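Lostidard Women's Advice House

The Lostidard Women's Advice House is a charity in the port town of Lostidard that offers free legal help, evening classes and a quiet place to sit down to women who have nowhere else to take their troubles. It grew out of the kitchen-table work of Fereshteh Salehi, a former court interpreter who had spent years putting other people's words into plain language and had come to feel that the women she met in the corridors needed a good deal more than translation.

Early years

Salehi began by seeing women in her own flat above the Donati bakery, usually in the evenings once the shop had shut and the stairs were free of flour sacks. Word went round quickly — the bakery queue seems to have done most of the work — and by October of the first year she had moved into 2 rented rooms on Sirkumbridge, the old street that runs down to the ferry landing. The name "Advice House" was painted over the door at that time and has been kept ever since, although the charity now has a whole building.

Work

Most visitors come about tenancy, unpaid wages or custody of their children. The house keeps three advisers who speak five languages between them, and a solicitor attends twice a week. There are also classes in reading, bookkeeping and computer repair, the last of these started by Horacio Palma, a retired schoolteacher who is remembered with great fondness by his former pupils.

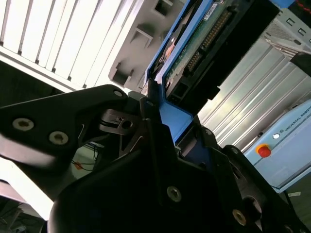 A hard drive caddy in blue plastic, with a green circuit board.

The repair class takes 20 women each term, and a fair number have gone on to paid work in the town. In total, 245 women have finished one or other of the courses.

Campaigns

The house is perhaps best known outside Lostidard for its part in the Eltero laundry dispute, when it helped the night-shift workers to claim back pay they had been refused. A settlement was signed on 2022-02-11, and a copy of it hangs, rather crookedly, in the front hall.

See also
Eltero laundry dispute
Sirkumbridge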